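Volau User Forum > End effectors and tooling > Hand-held units

Thread: Closed-tip alignment on the linkage gripper, compared with the Ellery parallel unit

Posted by kolalus_lab
Colleagues,

We have been asked to recommend one hand-held gripper for the Sonham handling trials, which begin in July. Two units are under consideration: the black linkage gripper built to the Kolalus drawings, and the Ellery parallel-jaw unit. Each has now completed 40 picks on light household plastics, carried out by the same two operators.

The linkage gripper completed 36 of its picks without a second attempt. The Ellery completed 31. Most of the Ellery failures took place at the rim of open containers, where the wider jaw would not settle over the wall. The linkage gripper's failures were less regular, and we do not yet have an explanation for all of them.

I should be grateful for comments from members who have used either unit for longer than we have, in particular on wear at the pivots.

Posted by E_Peltonen
Thank you for setting this out. I ran the Ellery for two seasons on a sorting bench and would question whether 40 picks is enough to separate the two. Our own figures moved a good deal between the first day and the fifth as the operators became used to the weight.

May I also ask whether the jaw pads on the Ellery were new? The supplied pads harden with use. Ours were changed after 60 hours and the rim failures fell at once.

Regards,
Eino Peltonen

Posted by kolalus_lab
The pads were those supplied with the unit and had 51 hours on them. I accept that this should have been stated in the first post. A new pair has been requested.

Posted by benchtop_north
I must disagree with the direction of this thread. The number of successful picks tells us about the operator as much as the tool. A hand-held unit is there to record how a task is done, and the first requirement is that the camera can see the fingertips at all times. On the Ellery the housing hides the last part of the jaw when it is nearly closed. I would rule it out on that ground alone, whatever the pads are doing.

Posted by E_Peltonen
With respect, that depends upon the camera bracket. The tall bracket gives a clear view of the jaw down to full closure. It adds weight at the front, and some operators dislike it, but it is a standard part and the comparison ought to include it.

Posted by benchtop_north
The tall bracket also puts the lens where it strikes the sides of any deep bin. We stopped using ours within a week. I remain of the view that a tool which needs an extra part before it can be used properly has not met the requirement.

Posted by mod_tooling
Members are reminded that comparisons should name the bracket and pads fitted. Please also keep questions on trigger springs to the existing thread.

kolalus_lab, would you be able to post a view from the camera on the linkage unit? It would help to settle the question of what can be seen at closure.

Posted by kolalus_lab
Certainly. The standard bracket is fitted. The container is one of the set used for the rim picks.
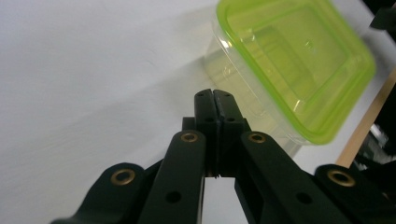
Linkage gripper with the jaws closed, beside the green-rimmed container.

The seam between the two fingertips can be followed clearly, and the brass bushings on both sides of the linkage remain in view. For our purposes this is sufficient. I would still like advice on the bushings themselves, as the drawings give no interval for replacement.

Posted by benchtop_north
That is the view I had in mind. I would want the same one from the Ellery, with both brackets, before agreeing that the two are comparable.

On the bushings, we check ours every 20 hours by closing the jaws on a strip of thin card and drawing it out slowly. If the card pulls to one side, the pair on that side is changed.

Posted by E_Peltonen
The card test is sound for the inner pair – I am less sure that it shows wear in the outer pair, where some play can be present without moving the tips. We hold the finger still and rock the outer plate by hand.

As to the main question, I would ask that the Ellery be repeated with new pads before any recommendation goes to Sonham.

Posted by kolalus_lab
Agreed. The pads are due on Friday. We shall repeat the full set of picks with both Ellery brackets and post the results in this thread.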